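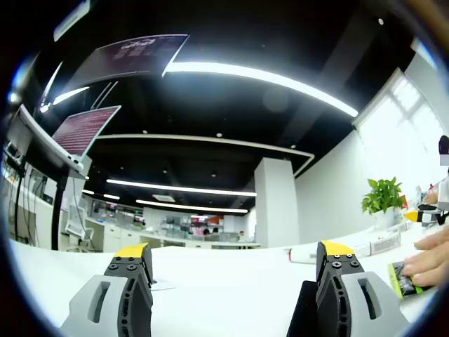 Gripper width drifts between the recorded demo and the replay

Posted by kasbridge_newbie in Software > Perception

Hello all, I hope this is the right section! I'm recording tabletop demos with a hand-held gripper and running them through Dolia to get a wrist trajectory and a finger opening for each step. The trajectory looks lovely. The opening doesn't - it starts out sensible and then creeps wider, so by the end of a long episode the replay thinks the fingers are further apart than they ever were. My longest one is 3743 steps and it's hopeless by the finish. I get the width by tracking the yellow tip pads by colour. The room has a black ceiling with strip lights and a big bright window on one side, if that matters. Is this a calibration problem, or am I filtering it wrongly?

Loredana Pellegrini

Welcome! I spent most of August on something very similar, so you have my sympathy. I doubt it's your lens calibration, as that would give you a steady error and yours grows. My guess is the smoothing. If you left Dolia on its default, each width is worked out from the previous one plus a change, and small mistakes pile up. Switch it to absolute mode and measure every frame afresh. Then record one slow open and close, and fit pad distance to real width from that (I use 17 positions, but fewer would probably do).

The window is worth a look too. Lock your exposure before you start, and restrict the colour search to the part of the view where the tips can be - otherwise a yellow object on the table can pull the mask sideways. I lost 70 episodes to that before I plotted the masks, and I was quite cross with myself.

figueroa_dev

Use Jovum instead, it does all this for you.

kasbridge_newbie

Thank you both, and Loredana especially! Absolute mode has cured the creep. There's still a jump at step 337 in one file, so I'll plot the masks for that next.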